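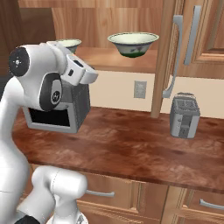
Support > Ekeck Simulator > Gripper trials > 4.2 Comparing two grippers

4.2 Comparing two grippers in the kitchen model

1. Load the Murkthorpe kitchen and select the standard hand.
2. Set the arm speed to 80 mm/s and the grip force to 16 N.
3. Choose a bowl in the open upper cabinet as the target.
4. Run 100 trials and save the log.
5. Swap to the Lurville gripper, reset the objects and repeat.

Note: Use the same random seed for both runs.

Caution: Check the wrist for clearance at the cabinet door before raising the speed. Contact with the door stops the run, and unsaved trials are lost.

Logs over 200 MB are split into two files.

Shares 16 | Comments 0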